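Suspended Ceilings, Unit 3: Laying Out the Grid
Course handout, Skelereck Building Trades Program

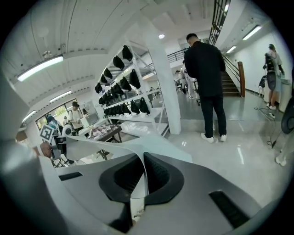 Last time we got as far as setting the wall angle, so everybody should have a level line on all sides of the practice bay. Now comes the part I look forward to every year: deciding where the main runners go. It's half arithmetic and half eye, and a good layout makes the whole ceiling look like it grew there!

Start with the border tiles

Measure the room in both directions at ceiling height. Walls lean, and the floor dimension can fool you. Say the short wall is 13 feet 4 inches and you're using 2 by 4 panels with the long side parallel to that wall. Three full panels take up 12 feet, and you have 16 inches left over. Split that between the two sides and each border is 8 inches. That's skinny. The usual fix is to drop one full panel and share its length out: 16 plus 48 is 64 inches, so each border becomes 32 inches. Much nicer, and easier to cut too.

Rule for this course: if your border comes out under half a panel, drop one and recalculate. Write both answers in your notebook, the one you rejected as well.

Strings before steel

Stretch a dry line for the first main runner and another for the first row of cross tees. Check that they cross square with a 3-4-5 triangle. In a big room use 6-8-10, or larger if you've got the space, and the error shrinks beautifully. If the strings aren't square, move the cross tee string and leave the runner string alone. You already worked out its borders.

Hanger wires

Wires go every 4 feet along each main runner unless the drawings say something tighter. Minimum 12 gauge for the practice bay. Wrap each wire at least three full turns around itself within 3 inches, top and bottom. I will be up there with a ruler, and yes, I enjoy it.

Never hang from ductwork, conduit or sprinkler pipe. If a duct is in the way, ask about a trapeze before you start bending wire around it.

Cutting the first runner

Main runners come with slots already punched for the cross tees, and beginners forget this every time. You don't simply butt the factory end against the wall. Measure from the wall to your cross tee string, find a slot a bit farther along the runner than that distance, and cut the wall end so the slot lands right on the string. Do the same for every runner and your tees will click in straight all the way across. It's a very satisfying sound.

For next session

Read the Vululska grid sheet, both sides. Skip the seismic table, we get to that in Unit 5.

Work out borders for these rooms, 2 by 2 panels, both directions:
a room 11 feet 2 inches by 15 feet 6 inches
a room 9 feet 8 inches by 20 feet 4 inches
the Han Street classroom (measure it yourselves)

Bring snips, a dry line, safety glasses and a pencil that works.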